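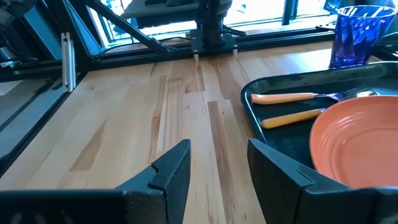

DELLUM HOUSE RESIDENTS' ASSOCIATION
Minutes of the Shared Kitchen and Dining Room Meeting
February 2024

Present: Mohsin Pirzada (chair) and 11 residents. Apologies were received from 2 residents of the Nassar wing.

1. Minutes of the previous meeting

The minutes were read and approved with one correction. Under item 4, "the long table" should read "the wooden table by the windows." The chair signed the corrected copy.

2. Matters arising

The dripping faucet in the Prilgate pantry has been repaired. The invoice has been passed to the building office for payment. The request for a second bulletin board was withdrawn by the resident who made it.

3. Trays and tableware

The chair reported on the condition of the tableware kept for common use. The black serving tray with the raised rim remains in service, together with the orange-handled utensils, the orange plates and the blue cups. Residents asked whether place settings should be laid on the table before meals or carried in on trays. After discussion it was agreed that each setting will be carried in on a tray, with the fork and plate on the tray and the cup brought separately if there is no room for it.

A resident asked that plates not be set down on top of utensils, as the handles slide when the tray is lifted. The meeting took note of this but did not adopt a rule.

It was further agreed that:

3.1 Trays are to be wiped on both sides before they are returned to the shelf.
3.2 Orange-handled utensils are to be kept in one drawer and are not to be mixed with the metal flatware belonging to individual residents.
3.3 Cups taken upstairs are to be brought back the same evening.

Motion to adopt 3.1 through 3.3 carried, 9 in favor, 2 opposed. The chair did not vote.

4. Care of the wooden table

The finish on the tabletop was discussed at length. Several residents considered that it should be sanded and sealed again before summer. Others preferred to leave it until July, when the dining room is less used. A written estimate from Tristura Joinery was circulated in the amount of $1202, covering the top surface only. The estimate does not include the legs or the underside.

The chair asked that no hot pans be placed directly on the wood in the meantime. Felt pads are available from the building office on request. A decision on the estimate was deferred so that a second price may be obtained.

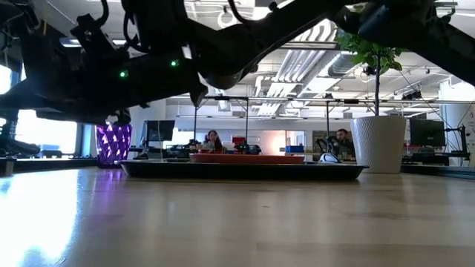 It was also agreed that the purple lamp will stay on the table. The resident who had asked for it to be moved to the reading corner accepted this, provided that it is switched off by the last person to leave the room. Glare from the windows was raised again by those who sit on that side. The chair will ask the building office for the price of plain shades and will report at the next meeting.

5. Personal items left in the dining room

Residents are reminded that small personal belongings should be taken away after use. Items found on the table or on the trays at closing time will be placed in the box beside the pantry door. Items not claimed by the end of the month will be handed to the building office.

6. Other business

A resident of the Nassar wing asked, by letter, whether the shelf above the sink could be lowered. The chair will measure it and reply in writing.

The dish towel rotation was confirmed without change. The list is posted inside the pantry door.

7. Actions

Second price for table refinishing: M. Pirzada
Price of window shades: M. Pirzada
Reply regarding shelf height: M. Pirzada
Label for the utensil drawer: Prilgate wing residents

There being no further business, the meeting was adjourned. The date of the next meeting will be posted on the bulletin board.

Last updated by the building office after approval by the chair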